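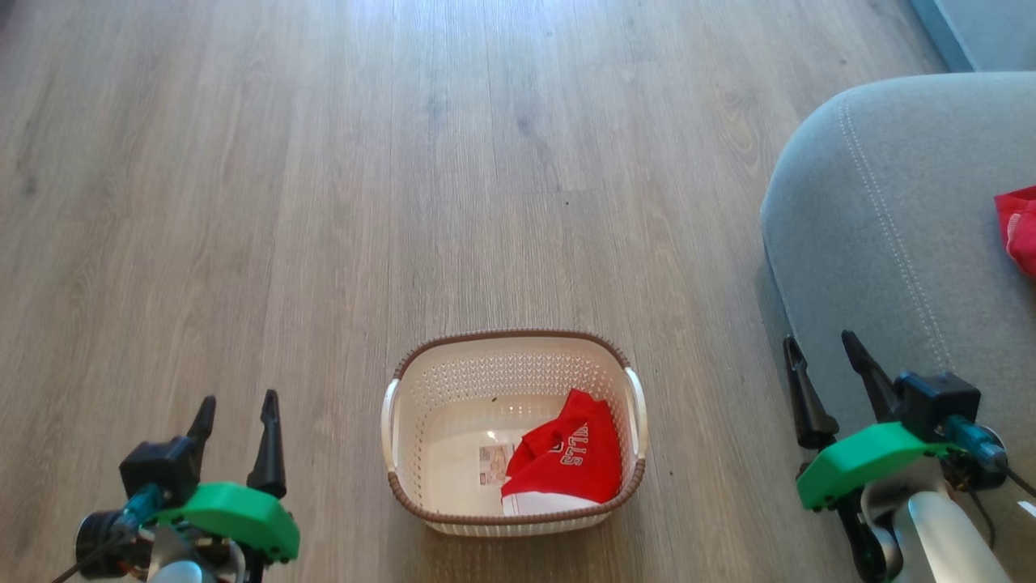 Cuaderno de recogida: la cesta y la ropa roja

Publicado el 18 mar 2025 en Galería

Bueno, por fin me siento a poner al día esta galería, que la tenía abandonada desde octubre y ya me habíais escrito un par preguntando si seguía viva. Sigue viva, y con más ropa que nunca. Estoy juntando demostraciones para Pollon, que es como llamo a la política que intento entrenar para que dos brazos recojan prendas y las metan en una cesta (el nombre no significa nada, fue el primero que me dejó crear el repositorio). La página va de cómo se graban esos ejemplos. De las curvas de entrenamiento y demás hablo en la otra sección, la de notas, donde nadie me riñe por ser pesado.

Para los que llegáis nuevos: yo muevo los brazos por teleoperación, el sistema guarda lo que ve la cámara junto con las posiciones de las articulaciones, y cada intento completo es un episodio. Luego los reviso, tiro los malos y etiqueto los que quedan. Suena rápido y es lentísimo. En una tarde buena saco 30 episodios que me gusten, y acabo con los hombros como si hubiera pintado un techo.

La tarea

La cesta es de plástico, clara, con agujeritos y un borde marrón que imita al mimbre, y tiene dos asas blancas, una en cada lado corto. Me encanta esta cesta, compré otra igual de repuesto por si un día la parto. Las asas son justo lo que me interesa para el trabajo a dos manos: una pinza a cada lado, subir a la vez y no volcarla. Parece una tontería hasta que lo intentas con un brazo que va un pelín por detrás del otro.

La ropa roja

Dentro hay una prenda roja con letras blancas, arrugada hacia la derecha, y en el sofá queda más tela roja. El rojo fue decisión mía y estoy contentísimo con ella, sobre el suelo de tono madera se distingue de maravilla. Ahora bien, ya sé lo que me vais a decir: que el modelo va a aprender «rojo» y punto. Pues sí, eso mismo me pasó con la primera tanda, la que llamé Maddocks. Con prendas rojas iba como la seda y con un calcetín gris se quedaba flotando en el aire sin decidirse. Así que ahora el rojo es una parte del conjunto y el resto se reparte entre azules, grises y estampados, con sus carpetas aparte para poder comparar.

El estampado de la prenda también ayuda, por cierto. Cuando la tela se dobla, las letras se parten y cambian de orientación, y al revisar los vídeos me da una pista de cuánto se ha girado. El modelo no sé si lo aprovecha, yo desde luego sí.

Las pinzas

Las dos abiertas, con sus dedos negros en punta y el soporte verde chillón detrás. Me gustan los dedos finos para pellizcar tela, con los anchos que tenía antes acababa empujando la camiseta por todo el suelo. Lo malo es que al ser finos perdonan poco: si bajas un par de milímetros de más, chocan con la base de la cesta y ese episodio va a la papelera. Y el verde... pues a mí me alegra el día, qué queréis que os diga.

Intento que todos los episodios empiecen con la pinza abierta. Al principio no era tan estricto y tuve que apartar 16 que arrancaban medio cerrados, y como no había apuntado cuáles eran, a mirarlos uno por uno. Desde entonces lo compruebo antes de darle a grabar y me ahorro el disgusto.

El suelo

Tablas claras con veta y nudos, y ese brillo suave por arriba que me trae de cabeza. Cambia mucho con la hora y los reflejos me confundían el detector de bordes que usaba en Gavthorpe, la versión anterior. Ahora no corrijo nada, dejo que entre luz distinta cada día y que el conjunto tenga de todo. Si alguien prefiere bajar la persiana y grabar siempre igual, adelante, yo lo hice una temporada y luego el brazo solo sabía trabajar con la persiana bajada.

También voy moviendo la cesta: más cerca, más lejos, un poco girada. Lo apunto en una hoja de cálculo con unas columnas tan feas que no la voy a enseñar.

Lo que hay dentro de la cesta

A la izquierda de la prenda hay una tarjetita o etiqueta de papel, en tonos crema, con texto muy pequeño. Para el etiquetado la regla es sencilla: lo que no es ropa se marca como «otro» y no cuenta para dar el episodio por bueno ni por malo. He tardado una barbaridad en escribir esa regla, porque tenía tres versiones distintas según el día que hubiera etiquetado.

Cómo va la cuenta

Llevo 700 episodios limpios y el objetivo es llegar a 3000 antes de volver a entrenar desde cero. Sí, queda un mundo. Los que ya están los tengo subidos a Milavach, mi servidor de casa, que hace un ruido espantoso cuando convierte los vídeos y que tengo pendiente cambiar de habitación.

Lo siguiente será grabar la parte del sofá, coger la prenda desde arriba y llevarla hasta la cesta en un solo episodio. Me da un poco de respeto, la tapicería es blanda y la pinza se hunde si te confías. Si alguno tenéis trucos para agarrar tela sobre tela sin pellizcar el cojín, dejadlos en los comentarios, por favor, que los leo todos!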